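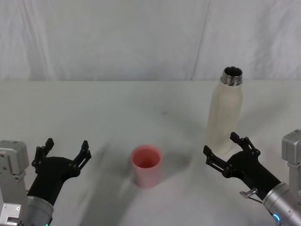 Helpers wanted for the Stosex robot open day

Closing date for replies: 2025-06-30

We're looking for people to help us run our next open day at the Feyisa building, and to be among the first to have a proper go at the tabletop jobs we'll be showing. You don't need to know anything about robots. If you like meeting people, can stay cheerful through a busy afternoon and don't mind seeing the same cup picked up again and again, please read on!

What the day is like

We open the doors to families, school groups, neighbours and anyone else who fancies a look. Last time we had 900 visitors, many more than we'd planned for, and the queue for the two-armed table went down the stairs and out past the bike racks. It was noisy and hot and we loved it. People came back for a second turn and brought their grandparents.

The two-armed table will be the main attraction again. Visitors set out everyday things, a cup and a bottle for instance, and then guide a pair of arms through a simple job: move the cup across, hold the bottle steady with one gripper while the other does something useful, pass an object from left to right. It looks easy until you try it. Small children are often better at it than their parents, and they do like to mention this.

There will also be a talk in the lower hall, repeated through the day, and a drop-in corner run by our friends from Fedow where people can take old grippers apart and put them back together. Some of them even go back together the right way round.

Who we need

Table hosts. You'll welcome each group, show them how to hold the controls, keep an eye on the time and reset the table between turns. One of our engineers will be at the table with you throughout, and they alone deal with faults and switching the arms on and off. Hosts work in pairs, so you can swap when your voice gives out.

Door and queue helpers. A friendly face at the entrance, handing out timed tickets and pointing people towards the lift, the toilets and the quiet room. If you speak a second language, do tell us, as it was a great help last time.

Try-out visitors. We'd like a small number of people to come to a rehearsal and be our practice public. You'll use the table, get stuck, ask awkward questions and tell us which instructions made no sense. We especially want to hear from people who are left-handed, people who use a wheelchair, and anyone over 70 — our first set of instructions was written by a room full of young engineers and it showed.

Time and pay

Hosts and door helpers are paid for one training session and the open day itself, at the same hourly rate for both. Shifts last 3 hours with a break in the middle, and you can do one or two. Try-out visitors get a gift voucher and their travel paid back. Lunch is provided for everybody, with vegan and halal choices.

You must be 16 or over to help, and under-18s will need a parent or guardian to sign a form. Flat, closed shoes please. Long hair should be tied back and dangling scarves or lanyards left in the cloakroom when you're at the table.

Getting here

The Feyisa building is a short walk from the Destow tram stop. Bus 81 stops outside. There is step-free access to every room we're using, but very little parking, so ask us for a space if you need one.

How to put your name down

Write to Nandini Kurian at the Stosex front desk, or leave a note with reception. Tell us which role you'd like, whether you can do mornings or afternoons, and a line or two about why it appeals. No CV needed. If you helped in May, you're very welcome back, but please send your details again so we have the right phone number.

We'll reply to everyone, including those we can't fit in this time.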